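Tote, Bin or Tray: Choosing a Container for Mixed Small Goods

Filed under: Storage & Handling / Features

Last updated: 2nd December

Print this article | E-mail this article

By Elspeth Mackay

Most small stockrooms inherit their containers. A batch of cardboard comes in with a supplier's delivery, a few plastic totes follow from a closing sale, and within a year the shelving is carrying four incompatible footprints. The cost shows up in retrieval time and in damaged goods.

The wall is the first thing to settle. Corrugated board is cheap and light, but it softens in humid rooms and its upper edge deforms once a hand has gone over it a few hundred times. Molded plastic keeps its edge and is easy to wash. Its walls usually taper so that empties can nest, and the taper takes floor area away from the contents. Folded sheet metal can be made with straight walls and a flat base. It weighs more, it dents, and any raw edge has to be hemmed or capped before the bin goes into service.

At Statham, a mail-order stockroom with 400 bin positions, the change to metal was made in October, one aisle at a time. The old totes had a working depth that varied with how far each one had bowed. The replacements, ordered from Tarigan, do not bow under the loads the stockroom puts in them. Shelf labels could then be fixed at a single height.

Depth deserves more attention than it gets. A deep bin stores more per square foot of shelf, but mixed goods settle, and small items end up beneath large ones. For loose household lines the working rule at Statham is that one layer of stock should cover no more than the base. If a second layer is needed, the line gets a second bin. Wondard, which sells inserts for this purpose, offers dividers in two heights; the lower one is adequate for anything that can be laid on its side.

Shape matters as much as size. Cylinders roll until they meet a wall and then tend to stay there. Tapered nozzles and pump heads are weak points and should not carry the weight of other stock. Soft, hollow goods such as bath toys take up a lot of volume for their weight and will not hold a neighbor in place.

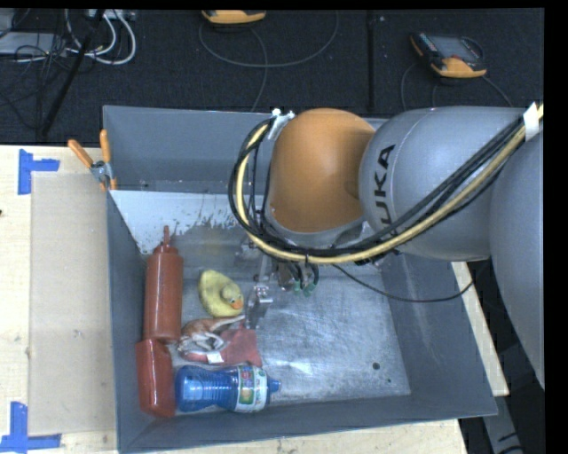 Bottles are best laid parallel to the longer wall, with caps facing the same way. Squeeze bottles in particular should be checked for a closed tip before they go in, as a slow leak in a metal bin spreads across the whole base. A thin ribbed liner will contain it and can be lifted out for washing. Nusar liners are cut with a knife and need no adhesive.

Surface finish is the last decision. Bare or gray-coated metal gives good contrast against red, yellow and other strong packaging colors, and poor contrast against foil and clear film. For those lines, a matte liner in a dark color is worth the small extra cost. Gloss liners should be avoided under overhead strip lighting.

Load limits should be set by the person lifting. Statham caps a filled bin at 25 pounds, including the bin, and writes the tare weight on the front face in paint marker. The bins are weighed again whenever a divider is added.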